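Barnance Allotment and Garden Society
Minutes of the general meeting held on May 2, 2022 in the Zenstead Room

Present: the chair, the secretary, the treasurer, the plots officer, the shop manager and members as per the signing-in sheet.
Apologies were received from the shows officer and from two members on the lower site.

1. Minutes of the last meeting
The minutes were agreed as a true record with one change. Under the item on the lower gate, "padlock to be replaced" should read "padlock and chain to be replaced". The chair signed the corrected copy.

2. Matters arising
The padlock and chain have been replaced. The new code is on the board inside the shop and will not be sent by email. Members are asked not to pass it to anyone who does not hold a plot.
The skip has been booked for June. Green waste, carpet and tyres cannot go in it.
The letter to the council about the hedge on the lane side has been sent. No reply yet. Secretary to chase.

3. Water
The upper site had no water for most of April after the stopcock failed. The plots officer reported that the part has been fitted and all the tanks are filling again. The tank by the old pear tree is slow and the ballcock may be sticking.
A member asked whether hosepipes could be allowed in the evenings. The rule at present is cans only from the tanks, with hoses for filling water butts. After some discussion it was agreed to leave the rule as it is for this season and look at it again in the autumn. Two members asked for their disagreement to be noted.
It was pointed out that butts on the upper site are often left without lids. Plot holders are reminded that lids must be on and weighted, as there are children on site at weekends.
Action: plots officer to look at the pear tree tank.

4. Slugs, pigeons and plant protection
The shop manager has had several requests for cloches and collars. The ready-made ones from Arancibia have gone up in price and the shop will not restock them at present. Members described what they use instead. Fleece over hoops was thought best for brassicas, provided the edges are buried. Cut-down bottles work for single plants but blow away on the upper site.
Folded sheet was also suggested for shading seedlings on the windward side of a bed. A sheet scored down the middle and bent will stand up without canes if the angle is wide enough, though it needs a stone on each side in any wind.

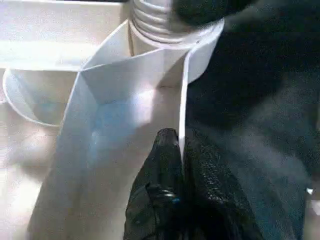 5. Shop
Takings for the quarter were £400, slightly down on last year. Seed potatoes sold out early and the manager suggested ordering more next season. Onion sets were left over and are now half price.
The supplier of multipurpose compost has changed to Plirnuvow. The bags are smaller than the old ones and a few members felt they were poor value. The manager will ask whether the larger size can still be had.
Opening hours stay the same until the end of June. More help is needed behind the counter, especially in the second hour.
Action: shop manager to ask about compost and report back.

6. Plots and waiting list
There are 30 people on the waiting list. Seven plots have been let since January, two of them as half plots. The plots officer proposed that any full plot which falls vacant on the lower site should be offered as two halves first. Agreed.
Letters have been sent about uncultivated plots. Most have had a reply. One plot holder has been ill and has been given until the end of the season. The remaining ones will be inspected again before the next meeting.
A member asked whether sheds could be put up on half plots. Small tool stores are allowed, sheds are not. This is in the tenancy agreement but the wording is hard to find, so the secretary will move it nearer the front when the agreement is next printed.

7. Finance
The treasurer circulated the accounts. The main spending was the water repair at £300, which came out of the reserve. Insurance is due in June and is expected to rise. No change to rents is proposed this year.
The accounts were accepted.

8. Summer show
The hall is booked. Classes will be as before, with the addition of a class for three chillies, any variety. The longest runner bean will be measured straight and not along the curve, following last year's complaint.
Schedules will be in the shop by the middle of June. Entries on the morning only. Trophies from the last show are still outstanding and should be returned to the shop, cleaned if possible.

9. Any other business
Bonfires: none before the end of September. A complaint has been received from a house on the lane.
The wheelbarrow with the blue tray has gone missing from the upper site. If it is on your plot please put it back.
A spare copy of the shed key is wanted. Secretary to arrange.

Next meeting: to be held in the same room after the show. Date to go on the shop board.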